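The Teal Thing

Fiction | Household & Other Disasters
7 min read

By October the teal thing had been through the wash so often that we had stopped asking what it was.

Parisa held that it was a towel. Esmaeil held that it was a shirt, or had been one, and that if you shook it out properly you would find an armhole. I had shaken it out properly. I found a hem, which settled nothing, as both sides were happy to claim a hem.

It had come with the apartment, or else it had come up from the machines in the basement of Yorath Court mixed in with somebody's sheets. We lived in number 16. The dryers at Yorath took your quarters and gave back whatever they felt like, and over two years they had given us a child's mitten, a pillowcase with sailboats on it, and the teal thing. The mitten went on the lobby windowsill and was gone by supper. The teal thing sat on the same windowsill for a month, and then Esmaeil brought it back upstairs. He said it looked cold.

After that it lived in the white basket, and the white basket lived on the cream chair. The chair was meant for guests. We had bought it with guests in mind, from a man across town who wanted 400 dollars and took 100 once he saw us trying to get it into the car. But the first evening we owned it Parisa put the basket down on the seat "for a second," and our guests have sat on the carpet ever since.

So the routine went like this. On laundry night everything came out of the basket, was folded, and was carried off to the drawer of its owner. The teal thing came out, was held up by two corners, was argued over, and went back in.
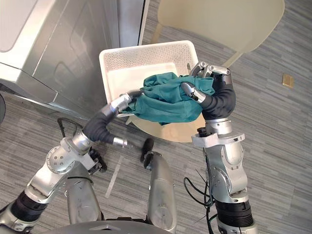

Parisa wanted to know why, if it was a shirt, Esmaeil had never once put it on. Esmaeil wanted to know why, if it was a towel, Parisa had never once dried herself with it. I said I had to go check on the rice.

It was Azadeh Ghaffari from downstairs who raised the matter of getting rid of it. She had come up to borrow our iron and was sitting on the carpet in her good pants, looking up at the chair.

"You could throw that out," she said. "Then you could sit there."

A silence followed. I have been in meetings at Flondetti where people lost their jobs and the silence was friendlier.

"It's clean," said Parisa finally.

"I'm sure it's clean," said Azadeh. "It's all you ever wash."

She went home with the iron, and we have not seen the iron since, so I suppose everybody lost something that evening.

But she had put the idea in the room and it stayed. Esmaeil began folding the teal thing when he thought we weren't looking. He folded it in thirds, like a shirt. An hour later I would walk by and it would be folded in half and then in half again, like a towel, and Parisa would be very interested in a magazine. By bedtime it had generally slid back into a heap at one end of the basket, which seemed to be the shape it preferred.
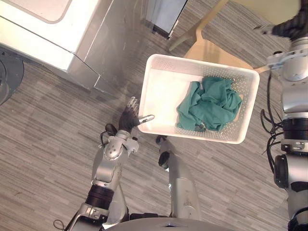 I thought about taking it to the thrift store on my way to work. I got as far as the bus stop with it one morning, in my bag, under my lunch. The woman at the donation counter had a form, and the form had a line for "type of item," and I stood there with her pen on its little chain while the people behind me breathed. There was a box for linens and a box for clothing. I could see what would happen. Whichever one I checked, it would be a ruling, and I would have to go home and live with it.

I bought a gravy boat and left.

When I got in, the two of them were standing over the empty basket. They had been united by loss for the better part of a day and it didn't suit them. Esmaeil had been down to the basement twice. Parisa had written a notice for the lobby and was stuck on the second word. It said LOST: and then there was a lot of crossing out.

I took it from my bag and dropped it in.

"It smells of tuna," said Parisa.

"It'll have to be washed," said Esmaeil, and he went to look for quarters.

Filed under: Short fiction, Home, Laundry

Comments (4)

Afshin Naseri
We have one of these but it's gray and my wife says it's a curtain. I'm printing this out for her.

tumbledry_low
It's a towel. Shirts don't get a hem like that. Team Parisa.

Adi Lumenta
More about the gravy boat please. Also Azadeh needs to give that iron back, two years of this kind of neighbor and I moved.

marge in 4B
My "guest chair" has had the same pile on it since spring. I felt seen and then I went and folded two things and sat down on the floor.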